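Speaker notes: From Horobets to Sevstead
Local history evening, main hall. Forty-minute slot with questions after. Lights down only for the map.

Opening

Thank the society for having me. Say who I am: Petro Vasylenko's granddaughter, born in Sevstead, went to school at the bottom of Furnavlow Lane. Not a historian. Most of this comes from my mother, from the parish books, and from a tin of letters.

Say early on that I'll use the spelling Horobets for the village because that is how it was written on my grandfather's papers. Older people in the room may know it said differently. Happy to be corrected at the end.

Part one: the village

Small place, one road, a church and a mill. People kept geese and grew beet. My grandfather was the younger of 2 brothers. The elder had the land coming to him, so Petro learned harness making from an uncle.

Read the first letter here (blue card). Stop after the line about the plums. The rest is family business and won't mean much to anyone.

Don't spend long on the war. People will know the outline. He was taken for farm labour as a young man, ended up in a camp for displaced persons, and signed on for work in Britain from there. He never talked about the years in between and my mother didn't press him.

Part two: coming to Sevstead

Arrived in October. Sent to the hostel on Furnavlow Lane, which was a row of huts left by the army. The register lists 408 names over the years it was open. Explain that this is everyone who passed through, so the hostel was never that full on any one night.

The men were put to work at the brickworks. Women went mostly to the laundry or the hospital kitchens. Wages were paid in an envelope with board already taken out, and there was a long argument about that, which is in the council minutes if anyone wants to look it up. The reference is on the handout.

Map goes up here. Point out the hostel, the brickworks, the railway bridge, the chapel. Leave it up while I talk about the walk to work, then lights on again.

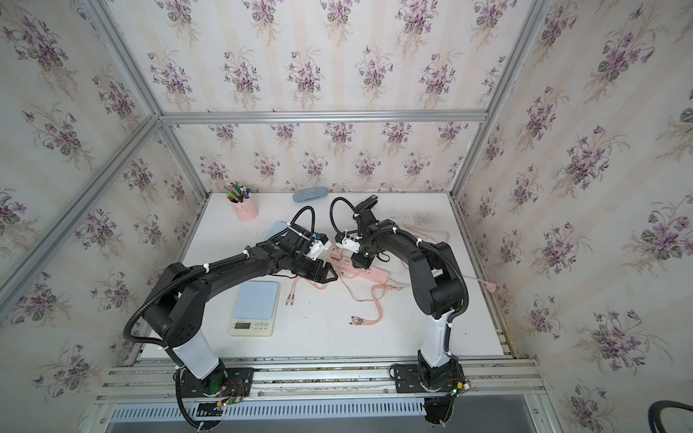 The chapel is the next thing. The Methodists let them have it on the mornings they weren't using it themselves, and a priest came over by train. He was given his dinner by whichever family had room. My grandmother said he ate like a man with two stomachs. (Pause, that usually gets a laugh.)

Choir started in the same building. They sang at the town carnival in its second year and were placed between the fire brigade and the Brownies. Play the recording if the machine is working. It is one minute long and crackly. If it won't play, move on and don't fiddle with it.

Part three: Datura

People always ask about the name. Datura was the club the families set up once they had moved out of the huts and into the terraces. It met in the upstairs room over the seed merchant's. The merchant had an old painted sign with the plant on it and the name stuck, though the proper name on the bank book was much longer.

Things to cover:
Dancing classes for the children, taught by a woman who had been to a proper school for it and was very strict about feet.
The lending shelf. Books went round until they fell apart.
Christmas Eve supper. Twelve dishes, no meat. My mother remembers the herring and the wheat pudding. She disliked both.
The burial fund. Everybody paid in a little each week, and it meant a headstone with the right lettering on it.

Say something about language. The first lot of children spoke it at home and English in the street. My generation can follow a conversation but answer in English. My own two know the songs and the words for food.

Part four: going back

I went to Horobets for the first time with my mother. We stayed 10 days with a cousin. The mill is gone but the road is the same, and the house was still there with a new roof. An old neighbour had a harness strap on a nail in her shed that she said was Petro's work. I can't prove it. The stitching looks like his. Pass the photocopy of the stitching drawing round at this point, and ask for it back.

Close with the second letter (white card). Read the whole of it, slowly.

Questions

Likely ones: why he didn't go home, whether the huts are still standing (no, garages now), how to look for a name in the register. For the last, the reading room at the library has a copy and the staff will get it out if you ask before 4 o'clock.

Mention the tea. Collect the cards and the map.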